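Okay, small rant on cell rules, because we rewrote ours at Gritau in June and I have opinions now. The old sheet had 424 lines. The new one has 5. People read the new one!

Rule 1 — hands stay out of the cell until both arms are parked clear of the work. Parked, as in you looked. A quiet arm can still be a live arm.

Rule 2 — start position gets checked before every run. Tray, tool, grippers, all of it. We've logged 3,528 runs and I still do it out loud like a pilot, sorry to my neighbours.

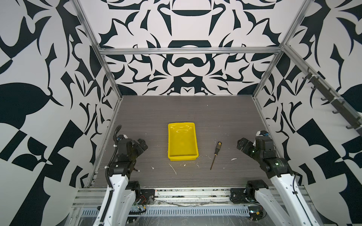 Yoon-hee Ahn reckons rule 2 should come first, and that a sweep of the tabletop belongs in it, every run, no matter how far behind you are.

Fair call. I've been treating scraps as an end-of-shift job and she's talked me round, so that goes in the next version.

Rules 3 to 5 are all about cables and who's allowed to hit reset. I'll post those after lunch — they need more swearing taken out first.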